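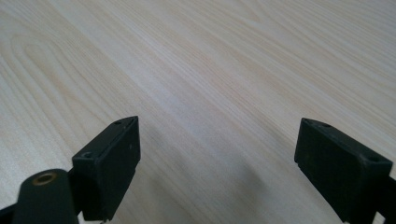

Pale wood grain with a cathedral pattern at upper left.

1/5 The Dulldale Public Library will begin its fall reading room schedule at the end of August. Members are asked to review the changes in this thread before their next visit.

2/5 The reading room will open at 9:30 a.m. and close at 8 p.m. Seating remains first come, first served. The room holds 96 readers, and staff will pause entry when it is full.

3/5 Study rooms may be reserved for up to 4 hours per visit. Reservations not claimed within 15 minutes are released to the next group on the list. Requests go to Sawsan Nseir at the front desk.

4/5 The Aguiar local history collection moves to the second floor. Bound newspapers and town maps must be requested one day ahead and may not leave the floor. Questions on family records should be directed to Ulises Tello.

5/5 Loans due during the move have been extended automatically. Items borrowed from the Plesten branch may be returned at either location. Holds placed before the move keep their position in line.

Contact: Dulldale Public Library, Member Services | © Dulldale Public Library | Back to top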